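Disassembly cell at Brivport moves to two shifts in November

August 12, 2022

The Prodilstead refurbishing line takes in office towers and servers for parts recovery. Processor and memory work is moving to the Gethin cell, and bench staff will be reassigned in stages. 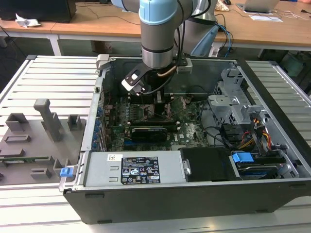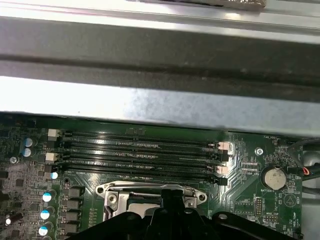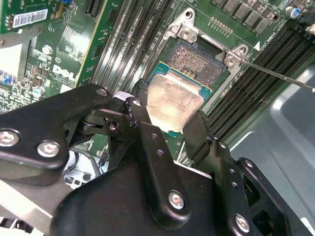 Gethin cell, Brivport. Last picture: gripper holding a processor at the socket of a Dell board.

During the trial the cell logged 1,003 processor handling cycles. A person still opens each case, sets it on the platform and signs off the board – that part of the job does not change. Bent pins remain the main reject cause, and any socket the cell flags goes back to the bench for inspection under magnification.

Each shift will have 2 cell operators. Training takes 40 hours and covers fixture changes, gripper checks and fault recovery in the Briko software. Pay grades stay as they are until the November review. Bench staff who prefer to remain on manual work can move to laptops, where the backlog is nearly 300 units.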